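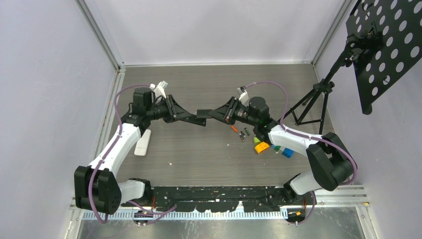
Shaped birthday cake, sponge sinking under fondant

tinwhistle49
Making a train cake for my nephew in July. Four carriages cut from a slab, each carved and covered in fondant. On the trial run the sponge compressed under the icing and the funnel leaned within an hour. Recipe was a plain Victoria, 215 g each of butter, sugar, flour and egg. Is the recipe at fault or the carving?

erkascombe_baker
The recipe. Victoria is too open for carving. Use a madeira, baked low, and leave it wrapped overnight before you cut it. Chill for 30 minutes after carving, then crumb coat.

Zarnura
Disagree in part. I carve Victoria regularly and it holds if the carriages are no taller than they are wide. How thick was the fondant? Anything over 4 mm is a lot of weight on a small block.

tinwhistle49
Nearer 6 mm. It kept tearing at the corners so I rolled it thicker. Height was slightly more than width.

Zarnura
Then both are contributing. Round the corners off with a serrated knife and it won't tear at 4 mm.

navarrete
Why fondant at all? The old book cakes were buttercream with liquorice and sweets stuck on, and they stood up all afternoon. Children peel the fondant off and leave it on the plate.

erkascombe_baker
Buttercream slumps in July. We had one go at the Imcombe fete, tent in full sun, and the sides had slid by 2 pm.

navarrete
All-butter, presumably. Swap a third of the butter for white vegetable fat. Tastes slightly worse, stays put.

erkascombe_baker
More than slightly.

tinwhistle49
Going with madeira, lower carriages, 4 mm. Funnel will be a mini roll on a skewer – does the skewer need to reach the board?

Zarnura
Yes, right through to the board. Blunt the top end and take it out before serving.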